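Chapter 4
Open Day

I went to my first robot demonstration for the sandwiches. A friend of mine, Hường Lương, had just started at a small company called Gindura outside Boston, and she told me there would be lunch, free parking, and a machine that could pick up an egg. I was a second-year student with no car and no real interest in eggs, but I got on the bus anyway, and I've been going to these things ever since.

So this chapter is about visits. By now you've read three chapters on joints, motors and sensors, and you could probably draw me a decent diagram of an arm. What you may not have done is stand a few feet from one while a slightly nervous engineer explains why it's waiting. That's a different kind of learning, and I'd like you to get some of it before we start on the math in Chapter 5.

The visit I'll keep coming back to was on a Friday in November, at the Zatska workshop. Hưng Hà ran the demonstration. He talks fast, he draws on whatever is nearest (a pizza box, in our case), and he let my class ask anything we liked for the whole afternoon. The project they were showing was called Đồng, and its subject was hands - how to make them, how to protect them, and how to get them to close on something without crushing it. I had 17 students with me and I think every one of them wanted to shake hands with it! 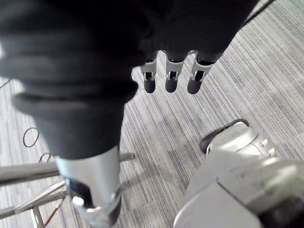 4.1 LOOKING AT A HAND

Start with the fingers, because everybody does. Three of them hang side by side under the gray fabric, and each has a short silver section with a hinge you can see and a dark, rounded tip. When you meet a hand like this at an open day, your first job is to find the places where it can bend. A visible hinge is a gift. Put your finger on your own knuckle, bend it, and ask yourself which way the metal one would have to go.

Next, look at what's been covered up. My students were a bit let down by the fabric (they wanted gears), and one of them asked Hưng if the robot was cold. He laughed, but he took the question seriously. A cover on a robot arm can keep dust off, keep hair and loose sleeves away from the moving parts, or stop cables from snagging. It also costs you something. Cloth can bunch up, it can drag on a joint, and it can hide a loose screw for weeks. If you see a covered arm on a visit, ask what the cover is for and how often somebody takes it off to check underneath. You'll get a good story about half the time.

Then there are the fingertips. A tip that touches things all day has a harder life than any other part of the hand, and people who build hands will argue about tips until you miss your bus. Should the tip be soft or stiff? Round or flat? Round tips are forgiving - you can come at an object from a slightly wrong angle and still touch it the way you meant to. Flat ones give you more contact when everything is lined up, and much less when it isn't. We'll put some numbers on that in Section 4.3, where you'll work out the contact force for a tip pressing on a tabletop.

4.2 WHAT TO ASK

I used to send students off with a printed sheet of questions, and they'd read them out one after another like a tax form. I've stopped doing that. Pick one part of the machine and stay with it. If it's the wrist, ask how far it turns, what stops it from turning farther, and what happens to the cables when it does. One student of mine spent her whole visit on a single elbow joint and wrote the best report I've had in 9 years of teaching this course.

Ask about bad days, too. Engineers will happily show you the run that works, and you should enjoy it, but the run that failed last week will teach you more about the design. Hường told me that at Gindura they kept a shelf of broken parts by the door for this very reason, and visitors always ended up in front of it.

And please write things down while you're there. I came home from that first trip sure that I'd remember all of it, and what I had the next morning was the egg and the sandwiches.

Before you go on

Bend one finger slowly and count the joints that move. Can you bend the last joint by itself, with the others straight? Try it, then try it on the other hand. Keep your answer, as you'll need it for the first exercise in Section 4.3.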